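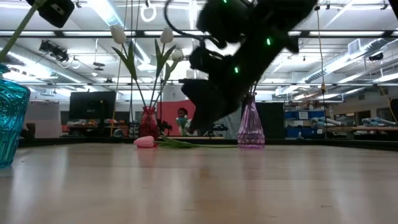 White tulips in the small red vase, with the turquoise one at the left.

The hard water post from February got more mail than anything else on this site, and most of it asked the same thing: what does the white film on glass consist of, and why does dish soap do nothing to it. I gave that one paragraph last time. It needs more.

Tap water in my part of the county comes off limestone. The test strip reads high, and the kettle agrees with the strip. What is dissolved in the water is mostly calcium bicarbonate, with some magnesium. Calcium bicarbonate only exists in solution. When the water evaporates or is heated, carbon dioxide leaves and calcium carbonate stays behind as a solid. On a kettle element it builds up as a crust. On glass it starts as a ring at the waterline, because that is where evaporation happens, and the ring moves down as the level drops.

Dish soap is a surfactant. It lifts grease. Calcium carbonate is a mineral and has no interest in surfactants. With real soap, as opposed to detergent, the situation gets worse: the calcium reacts with the fatty acid and makes soap scum, so now there are two layers. Scrubbing gets through both eventually, along with some of the polish on the glass if the pad is abrasive.

What works is acid. Carbonate plus acid gives a soluble salt, water and carbon dioxide. The two acids worth keeping in a kitchen are acetic (white vinegar, normally 5 percent) and citric (sold as a powder with the canning supplies). I have used both for years and have settled on citric for nearly everything. It has no smell, it stores dry, and the strength is whatever you decide to make it.

Procedure for a vase or carafe:

Rinse out any loose matter. Stems leave a bacterial slime on the inside wall below the waterline, and acid has trouble getting through it. A drop of detergent and a bottle brush first, then rinse well.

Dissolve 2 tablespoons of citric acid powder in a quart of warm water. Warm from the tap is enough. Do not pour boiling water into thick pressed glass. The inside expands before the outside does and the piece can crack from the base up. I lost a pitcher that way.

Fill to above the ring. This is the step people skip. A ring an inch above the liquid will be there tomorrow.

Wait 3 hours. If there is any film left, pour it out and make a fresh batch. Adding more powder to a spent solution leaves you guessing at the strength.

Rinse, then dry with a lint-free cloth. Air drying puts a fresh, thin coat of the same mineral back on.

For narrow necks, uncooked rice in the solution, swirled, reaches places a brush will not. Iolo Gethin wrote in to recommend crushed eggshell for this, which was how his grandmother did decanters. Eggshell is calcium carbonate. In plain water it is a fair mild abrasive. In citric acid it uses up the acid you just paid for. Pick one.

Siwan Hopkin asked about glass that stays cloudy after all this. There are two possibilities. The first is silicate scale, which forms more slowly than carbonate and does not dissolve in kitchen acids. The second is etching, where the surface of the glass itself has been attacked, usually by years of dishwasher detergent at high temperature. Etched glass looks clear when wet and cloudy when dry, and so does some light scale, so the wet test alone will not separate them. Run the acid soak twice. If the second soak changes nothing, carbonate is ruled out. Etching cannot be washed off. It can be polished out by someone with cerium oxide and patience, and for an ordinary vase the cost makes no sense.

Some cautions, since they came up in the mail.

Never combine acid with bleach. The product is chlorine gas. If a vase has been soaking in bleach to kill slime, rinse it several times before the citric acid goes near it.

Keep acid off marble and limestone counters. They are the same mineral as the scale and will dissolve just as readily. A dull spot on polished marble takes one drip.

Painted, gilded or silvered decoration should not be soaked. Wipe a small area at the back and look at the cloth.

Leaded crystal should not sit in acid for hours. Ten minutes, rinse, look, repeat.

Cut flowers are a separate subject, but I was asked by Araba Amoah whether hard water harms them. Somewhat. Most commercial flower food is sugar, a biocide and an acidifier, and the acidifier has to overcome the bicarbonate before it lowers the pH at all. In my water a packet mixed to the printed volume lands higher than it should. I use a little less water per packet. Softened water is not the fix. An ion exchange softener trades the calcium for sodium, and plenty of cut flowers do poorly with sodium. If the house has a softener, draw from the unsoftened outside tap, or use rainwater.

On equipment: the Jataditz inline filter I mentioned in February is a carbon filter. It removes chlorine and taste. It does not remove hardness, and I should have said so then. Dilwyn Gwilliam caught it and was polite about it. The Halport pitcher does use a resin that takes out some calcium, and I measured 145 ppm at its outlet with a fresh cartridge. That is still moderately hard by the usual tables. It slows scale down in the kettle. It will not stop a ring forming in anything left standing for a week.

A correction as well. I gave the descaling interval for the coffee machine as every 5 weeks. That is right for my water and my use — 3 cups a day — and wrong as a general figure. Go by the flow rate. When the time to fill a cup has visibly lengthened, descale.

I have a Lougher softener manual open on the desk and will go through the regeneration settings next time. The factory setting for salt dose is higher than most houses need.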